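**Care of finger pads and linkage on paired hand-held grippers — box packing station**

---

**n_fallahi** (station lead)

Members have asked for the current setup and care procedure for the box station at Sketdale. It is given below in the form we adopted in December. Comments are welcome before it is entered in the Hisus handbook.

1. Lay the pink cloth on the work surface. Leave the soft folds in place, but keep them clear of the finger tips.
2. Place the box so that both operators can reach it, one from the front and one from the side.
3. Open each gripper fully and inspect the blue pads. Replace any pad with a lifted corner or a polished face.
4. Check the pivot screws by hand. A finger that can be rocked sideways is to be tightened before work begins.
5. Close the fingers with nothing between them. The pads must meet flat along their full height.
6. Wipe the pads with a dry, lint-free cloth at every changeover. 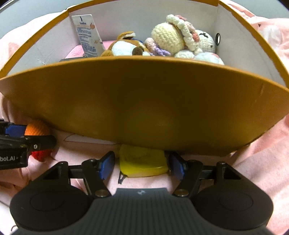
Step 5 deserves particular care. A pad that meets only at the tip will still hold a firm item, and the fault may therefore go unnoticed until the operator takes up something soft. Crocheted goods are the most demanding items we handle at this station. The stitches catch on a raised pad edge, and the yarn leaves fibers in the linkage.

We record each pad change by serial number in the station log. Our limit is 1334 closures for a pair of pads, after which both are replaced together.

---

**tapley_l**

Thank you for posting this. I support the procedure in general but must disagree with the pad limit. Our unit at Drasesine keeps the same log, and in 22 pad changes we found no link between the closure count and the condition of the pad face. Wear depended on what had been handled. I would prefer that pads be replaced on inspection alone.

I would also ask that step 4 name a tool. "By hand" will be read differently by each operator.

---

**n_fallahi** (station lead)

The point about step 4 is accepted. The text will read: "Check with the short driver kept at the station; do not use a powered driver."

I am not prepared to remove the limit. Inspection depends on the light and on the person, and we have had two operators pass a pad that a third rejected. The limit is a backstop and does not replace step 3.

---

**talebi_bench**

I maintain the grippers for the Talebi group and wish to raise the matter of fibers, which the draft treats too briefly. A dry cloth removes what is on the pad. It does not reach the joints. I recommend the following at the close of each shift:

- Open the fingers to their widest position and hold the tool with the tips down.
- Brush around each rivet and screw with a soft, dry brush, working outward.
- Draw out any trapped yarn with tweezers. **Do not cut it inside the joint**, as the short ends remain and work their way deeper.
- Cycle the fingers 21 times without load and repeat the brushing.

No oil should be used on the links. It travels to the pads and from there to the goods.

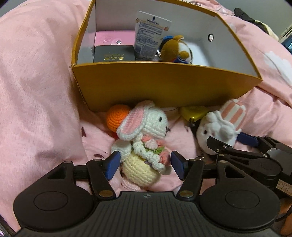

*Crocheted bunny doll between the pads, with the box behind and a second unit at right.*

With an item of this type, I ask operators to take the body and leave the ears and any trim free. Loose edges are the usual source of yarn in the joints.

---

**tapley_l**

I agree on the brush and on the oil. I question the 21 cycles. Our practice is to cycle until the motion is even and then stop. A fixed number invites the operator to count and not to feel for drag.

---

**talebi_bench**

That is a fair objection. A new operator has no sense yet of what drag feels like, however, and the number was chosen for that reader. I would accept "21 cycles, or more if the motion is uneven."

---

**n_fallahi** (station lead)

The shift-close routine will be added as step 7, with the wording proposed in the last post. The pad limit remains in the draft. Ms. Tapley's objection will be printed beside it as a note, together with the Drasesine record if she is willing to send it.

One item is still open — whether the second gripper should carry its own log sheet or share one with the first. At present they share, and I have found 33 entries that do not state which unit was serviced.

---

**tapley_l**

Separate sheets, please. I will send the record this afternoon.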